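Robots and Automation > Shows, Visits and Open Days
Topic: Went to the Pangilinan open day, long report

sprocket_hen wrote:
Just got home from the open day at Pangilinan and I have to get this down while it's fresh. Two hours each way on the bus and I'd do it again tomorrow! If you remember the October one where everything was behind tape and you watched a video loop, forget it. This year they let you stand close and ask whatever you wanted, and the people running the demos were the ones who work on them all week.

Downstairs was the conveyor hall. Beltent had a short loop sorting parcels, very slick, very loud. Gedeck had a palletizer stacking empty crates. My kid loved that one and we had to go back 2 more times. Upstairs was the Pundico room, room 204, and that's where I spent most of the afternoon.

tallow_and_tin wrote:
Jealous. Was parking as bad as last time?

sprocket_hen wrote:
Bus, so no idea, but the lot looked full when we walked past it. Go early.

mudlark88 wrote:
I was there too, before lunch. Have to say I liked the conveyor hall best. The upstairs stuff is neat, but it's slow. I watched a hand pick up one thing in the time the Beltent loop sorted a whole cartful. I get that it's research, I just don't see who's buying it.

sprocket_hen wrote:
Well sure it's slow! The loop downstairs does one job with parcels that all come at it the same way up. Ask it to tidy a kitchen table and see how far you get. I thought slow was the best part, you could see the fingers settle before anything moved.

orbitalsander wrote:
Mudlark has a point about buyers, though. I run a small packing line and if a rep showed me something at that speed I'd walk. The crate stacker I'd at least ask the price of.

mudlark88 wrote:
I did ask. They said to call the office, so you can guess.

cold_solder_joint wrote:
Did they say anything about how the hand is driven? Tendons, or motors in the fingers? I've been arguing about this with a guy at work.

sprocket_hen wrote:
I asked and got a long answer, and I followed maybe half of it, so I won't repeat it and get it wrong. They did have a handout, I'll scan it if I can find which bag it went in. What I did get was that they change the objects between runs on purpose, and that they care more about odd shapes than heavy ones.

The line for upstairs was 28 people long when we got there. It moved okay.

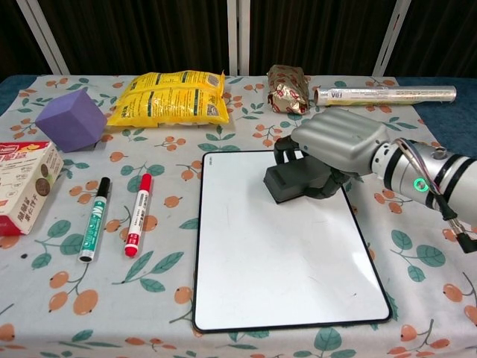 The Pundico room was my favorite thing all day, and I think it's because they work on stuff you'd have at home. No steel test blocks. I could have stood there for an hour just looking at what was laid out. Cookies, a bag of snacks, a roll of plastic wrap, all on a tablecloth with orange berries on it like somebody's breakfast table. And then the hand comes in and takes hold of the whiteboard eraser, fingers curled right down over it. I grinned like an idiot. An eraser is a good pick too, if you think about it. It's easy to hold and much harder to use, you have to keep it flat and push just enough. I stood there with my own hand making the same shape in the air until my kid told me to stop.

cold_solder_joint wrote:
Oh that's a nice big hand. I like that ridged panel on the back. And all those cables run along the outside of the arm, so that's somebody's afternoon every time one snags. Please do find the handout.

mudlark88 wrote:
Okay, that's a better table than the one I saw, mine was all cups. I'll still take the conveyors. But I'd have stayed for the eraser.

orbitalsander wrote:
Call me when it can clean the board in my break room. That thing hasn't been properly wiped since we moved in.

tallow_and_tin wrote:
Is it okay for younger kids? Mine are 6 and 13 and the little one hates loud noises.

sprocket_hen wrote:
Upstairs yes, no problem, it's quiet enough to talk normally. Downstairs bring ear defenders for the 6 year old, the Beltent loop really clatters when it starts up. The 13 year old should go straight to room 204 and ask everything, they were so patient with questions. There's a coffee cart by the side door but it was cash only when we were there.

tallow_and_tin wrote:
Perfect, thanks. Putting us down for the next one.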